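**Laundry notes, a small thread** 🧺

1/ For 2 years I kept my laundry basket on the floor. In September I finally moved it onto a small wooden stool, and my back is very thankful. I want to write down what I learned, maybe it helps someone.

2/ My first mistake was the dark clothes. I always put them at the bottom and forgot them there until the next wash. Now the black things have their own turn in the basket, with nothing under them.

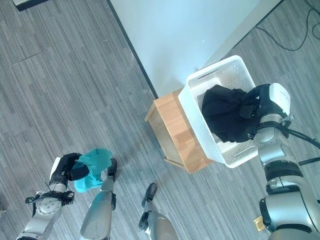 3/ It also helps with the lint. Black cloth collects every small hair from a towel, and then you stand there with the sticky roller for 13 minutes. I did this too many times.

4/ Second thing: the basket should have holes. My old one from Plesow had closed walls, and a damp cloth began to smell in it after one night. Please let the air go through.

5/ The stool was in the hallway before, under a plant. I moved the plant to the window. It is also happier there, I think.
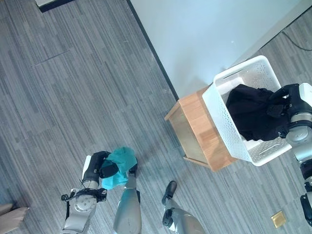 Ademir Conceição wrote to me that a stool is too low for tall people, and that he uses an old kitchen chair with the back taken off. He also asks if the basket does not slide.

6/ Good question, Ademir! Yes, mine slides a little when I pull something heavy from one side. I put a piece of rubber mat under it, and now it stays. For tall people I agree, a chair is better.

7/ About the small cloths: I take them one by one and open each one before it goes further. A cloth that stays in a ball dries with hard lines in the fold, and then it is not nice on a table.

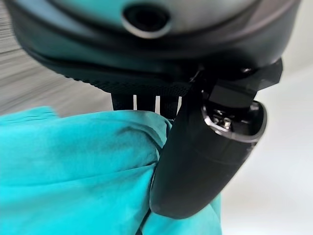
*The turquoise one, still full of folds.*

8/ I use less powder now also. The measuring cup of Tasent is too generous for my small loads, so I fill it only to the half. I do not see any difference.

9/ Last thing, the place. Keep the stool a few steps from the washing machine, so the door can open fully and you can still walk past.

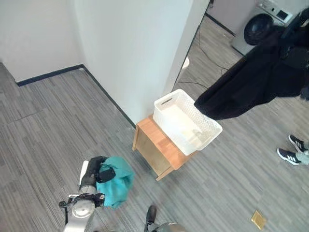
*Cabinet by the wall corner, washing machine farther back.*

10/ Next I want to find a good place for the drying rack. If you have a narrow one which stands well on carpet, please tell me the name.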